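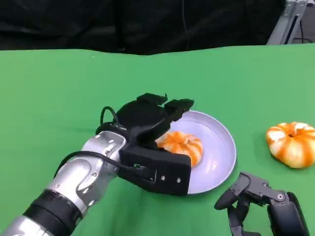
"It let go when it should have held on, and it held on when it should have let go. Apart from that it was fine."

The engineer telling me this has spent the best part of two years on the two-armed machine at Tekov, and he is in a better mood than I expected. I had come to ask about the grip fault, which the firm calls an "unplanned release and hold event" in its notice to customers. He winces when I read the phrase out.

"A hand shut and would not open. That is what I would have written."

The facts, as far as I can get them agreed, run like this. Last September a machine running the same hands as the ones in Tekov's own workshop was on trial at Fudis, which packs gift hampers. It was lifting small items on to plates. During a shift one hand closed on an item, reported that it was open, and stayed closed. A packer reached in to free it. The hand then did open, shut again straight away, and caught two of her fingers. She was bruised and off work for a short while. The stop button was pressed and did what it should.

Tekov's notice says the risk of injury was "low at all times". I ask him whether he believes that.

"The motors in the fingers are small. You could pull your hand out, and she did. But low at all times is a sentence written by somebody who has not had their hand in it."

The cause, he says, was a cable. The wires that carry the finger signals run along the outside of the arm and loop over at the wrist, and with enough bending one of them began to break inside its cover. It would lose contact at some angles and find it again at others. The controller was supposed to treat a lost signal as a fault and cut the power to the hand. It waited 900 milliseconds before doing so.

"Why 900?" I ask.

"Because at 300 it kept stopping for nothing and people complained."

Which people?

"Us, mostly. We were the ones running demonstrations."

So a safety limit was tripled to make the demonstrations go more smoothly, and then went out to a customer's site with the number unchanged? He looks at the table for a bit.

"I'd say it was a setting that should have been looked at again. Yes. It was in a file with a lot of other settings."

His answer to this, and the firm's, is that it has been put right. The limit is back at 300. When the signal goes, the hand now stays without power until a person resets it by hand, so it cannot come back to life on its own. There is a new cable with a softer cover. The test work has been moved to simple, light things that roll about, small pumpkins and the like, with a plate to put them on, and each session has a person standing by the stop button.

I say that none of this moves the cable, which still goes over the outside of the arm and still loops at the wrist.

"No. Moving it inside means a new wrist, and a new wrist is a year's work. We looked at it."

And the new cable, how long does that last?

"Longer. We change it every 12 weeks, whatever state it's in."

How was 12 weeks chosen? He says it came from the supplier, Hellwig, and from the firm's own bending tests. I ask to see the tests. He says he will have to check, and to date I have not had them. Hellwig told me by email that cable life "depends on the application" and that it does not comment on its customers' machines.

I also spoke to a safety assessor at Varnon, the outside firm brought in after the accident. She was careful, but less cheerful than the engineer.

"The cable broke, and cables do. I'm not very interested in the cable," she said. "I wanted to know why the machine could say its hand was open when it was shut. It was reporting what it had been told to do. It had no way of checking what it had done."

Has that been fixed? "They have improved what happens afterwards. I would like to see a separate sensor on the fingers. I put that in my report."

I take this back to the engineer. He has read the report, obviously, and says a finger sensor is "on the list". I ask where on the list. He laughs and says it is above the new wrist.

He is more open about the packer than the notice was. She had been told to press stop before reaching in, and the notice makes a good deal of that. He doesn't.

"She'd seen us reach in without pressing it. I'd done it in front of her the same morning. You can put what you like on the sign."

Does he still do it?

"Not now. It's a sacking matter now."

Fudis has not taken the machine back and would not tell me whether it means to. Tekov says talks are going on. The engineer says he would be happy to see it on a packing line again before the sensor is fitted, provided the reset rule stays as it is. The assessor, asked the same question, said she would wait for the sensor.

26 April 2019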